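Ticket: Dishwasher leaves gritty film on cups, upper rack only 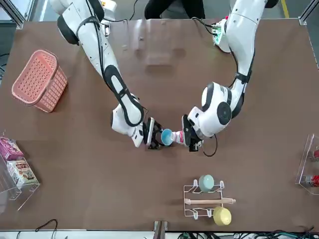 One of the cups, light blue inside, white and pink outside.

Status: Closed
Opened by: Siiri Kauppinen
Unit: Telten under-counter dishwasher, second floor kitchen
Priority: Low

Wed 27 October, 8:50

Cups from the upper rack are coming out with a fine gritty film on the inside. Plates and cutlery on the lower rack are fine. It started after the long weekend, as far as I can tell. The film wipes off with a finger but comes back after the next wash. I've run the normal program twice with the same result. Detergent is the usual Cisard tablets. Salt light is off, rinse aid light is off.

9:35
Reply from Facilities

Thanks. Before we book anyone, please check the following:
Is the upper spray arm turning freely by hand?
Is the filter at the bottom seated and locked? It should not lift out without a quarter turn.
Which program is being used, and is the half load button on?

11:10
Siiri Kauppinen

Upper arm turns but it's stiff for part of the way round. Filter was in, but not locked. I turned it until it clicked. There was some rice and what looked like coffee grounds under it. Half load is off. Program is the 65 degree one.

Ran it again after locking the filter. Film is lighter but still there, mostly on cups at the back left.

11:25
Reply from Facilities

The unlocked filter explains the grit. Water goes past it and whatever is in the sump gets pumped back up. The smaller holes in the upper arm will then be partly blocked, so the back corner doesn't get rinsed.

Please take the upper arm off. On this model you pull the upper rack all the way out, then unscrew the white nut under the arm, counterclockwise from below. Hold the arm with the other hand or it drops. Rinse it under the tap from the center hole and shake it. A toothpick is fine for the spray holes. Don't use wire.

14:05
Siiri Kauppinen

Arm is off. Several holes on one side were blocked. Coffee grounds again, plus a piece of label from a jar. Cleaned them out and refitted the arm. It spins properly now.

Ran an empty hot cycle, then a load of cups. Grit is gone. There is still a cloudy ring near the bottom of some of them, and that does not wipe off.

14:40
Reply from Facilities

A ring that won't wipe off is usually scale. Try a little white vinegar on one cup and leave it for 10 minutes. If the ring goes, it's scale and we need to look at the softener setting. If it stays, the glaze is etched and there is nothing to fix in the machine.

15:20
Siiri Kauppinen

Vinegar took it off.

15:45
Reply from Facilities

OK, scale. The softener on that unit was set to 2 when it was installed in February. The first floor machine is on the same supply and is set higher. To change it: machine off, hold the start button, switch on, keep holding until the display shows the current number. Press start to step up. Go to 4 and switch off to save.

Also top up the salt even though the light is off. The sensor on these is a float and it sticks. There is a Talebi salt bag in the cupboard by the stairs. Wipe up any spilled grains and run a rinse straight afterward, as salt left sitting on the steel will mark it.

16:30
Siiri Kauppinen

Display did show 2. Changed to 4. The salt tank took around 71 ounces, so it must have been close to empty. Rinse program done. Will watch it for a few days.

Follow-up, next Monday
Siiri Kauppinen

No film, no new rings. The older cups still had rings, so I ran the machine once with a Zastix descaler bottle in the lower rack and the cups on top. Most came out clear. A couple needed vinegar by hand.

Can we get a sign about scraping coffee grounds into the bin? The filter had some in it again this morning.

Reply from Facilities

Sign printed, it's in your tray. Filter should be rinsed weekly on that machine, we've added it to the Friday kitchen list.

Closing.

Cause: filter not locked, upper spray arm partly blocked, softener set too low, salt low with no warning light.
Parts used: none
Linked tickets: none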